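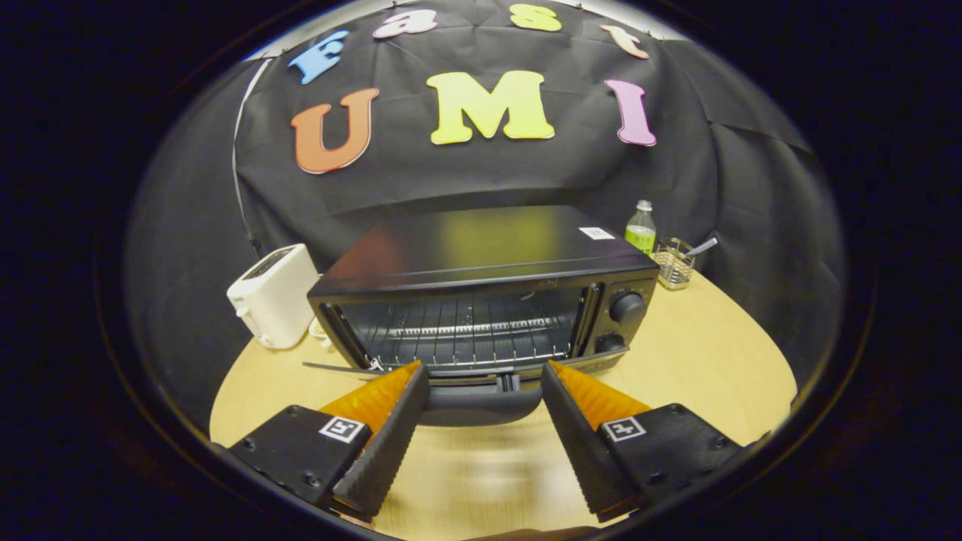

May 28, 2019

Plekura app, notes on the update problem and the build after it

Started the morning with the reports from the inspectors. The complaint is the same in all of them: after updating, the app asks for login (this is expected), the user logs in, and the checklists that were saved offline are not in the list anymore. They are still on the device. I took a copy of the database from the test tablet and all records are there, 2,312 rows in the answers table, same as before the update. So we did not lose data, we only do not show it. I wrote this to Oanh first, before anything else, so that support can stop telling people to reinstall. Reinstalling is the one thing which really deletes the records.

Cause, as far as I understand now: the new build writes the user ID in lower case, and the old one kept it as the user typed it. The list screen filters by exact match. A person who always typed a small letter sees everything, a person who typed a capital letter sees an empty list. My own test account is all small letters, so I did not notice in January when I changed this.

Fix: on first start after update, go through the drafts and rewrite the owner field. Embla Bråten asked what happens if the app is closed in the middle. Good question. I put the rewrite in one transaction, then killed the app four times at different points, and every time it started again from the old state and finished correctly on the next start. With 1,000 drafts on the slowest tablet the first start is longer, but it is not so long that a person would think it hangs. I did not add a progress bar. Embla would prefer one. We leave it open.

Undo button

The Undo on the signature page clears the whole signature and not the last stroke. Oanh Khúc says it was always like this and the customers are used to it. I checked the old code, and she is right. The text on the button is therefore wrong, but the function is correct. Changed the label to "Clear" in English. The other languages must wait for the translator. Undo in the notes field is a different thing and works per word, I did not touch it.

Sync with Gurkow

Still slow when there are many photos. I measured with 70 photos in one report, on the office network and then on the phone connection. On the office network it is fine. On the phone connection the server at Gurkow closes the session before the last photos are sent, and our side then begins again with the first photo. This is stupid of our side. We should remember which ones are confirmed. I have a branch for it, named cui-resume after the Cui module where the upload queue lives, but it is not ready and I will not put it in this build.

To do before release:

Remove the debug line in the login screen (it prints the user name, must not go out)
Test update from the two previous versions, not only from the last one
Test with a capital letter in the user name, and with a space at the end
Release note: say clearly that drafts come back by themselves after login, do not reinstall
Ask Oanh to read the release note, my sentences become too long

Later, same day. The space at the end is also a problem. The old build kept the space and the new one removes it, so the same fix must trim before comparing. Added, and ran the tests again, all green. One of the tests was green also without the fix, so it tested nothing. Rewrote it.

Build is on the internal channel now. Embla installs it on her tablet tonight and on the old phone tomorrow morning.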